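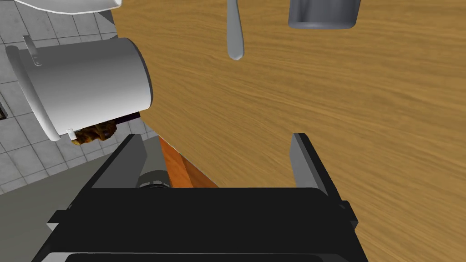 Wood grain on a rendered tabletop.

Thread on the spruces of the Gelthorpe plateau, and why the regional key keeps failing on them. Mostly cone morphology. Long.

The key separates white spruce from Engelmann spruce on the cone scale: rounded and entire in white, tapered and ragged at the tip in Engelmann. Fine at low elevation near Atness. Fine again at treeline. Between the two it stops working.

I collected cones along the Ruggiero Creek trail in May, all from the previous season's crop, off the ground under isolated trees. 100 cones in total. Scales taken from the middle third only, as basal scales are misshapen in every spruce I have handled.

Measurement used is free scale length: the distance from the impression of the seed wing to the scale tip. Short in white, long in Engelmann. I also took scale width and the percentage taper.

Result: no break anywhere along the trail. Free scale length increases with elevation and the values overlap between every pair of adjacent stops. The stand at 1,892 m sits in the middle of the range on all 3 characters.

Twig pubescence is the other character people lean on. White spruce twigs are supposed to be glabrous, Engelmann finely hairy. I had hairy twigs on trees with near-entire scales, and smooth ones on trees with ragged scales. I would not key anything on it here.

Colour of the foliage is worse. Bloom varies with age of the shoot and with exposure. Leave it out.

Crown shape too. The narrow spire everyone calls Engelmann is at least partly snow load.

12 of the cones came from the bog margin below Trornosora and I have set those aside. Small, purplish-brown, scale margins erose. Black spruce is present there and I don't want it muddying the series.

For labels I am writing Picea engelmannii x glauca for everything between the lower bridge and the upper meadow. Some herbaria will file that under one parent or the other. Put the elevation on the sheet and the next person can sort it out.

Correction to the post on twigs: the hairs need 10x at minimum. I had 2 trees down as glabrous that were not, under a better lens. Conclusion stands.

Next is the north side of the plateau, where the valley floor is higher and the white spruce end of the range may be missing altogether. Cones permitting - last year's crop was thin over there.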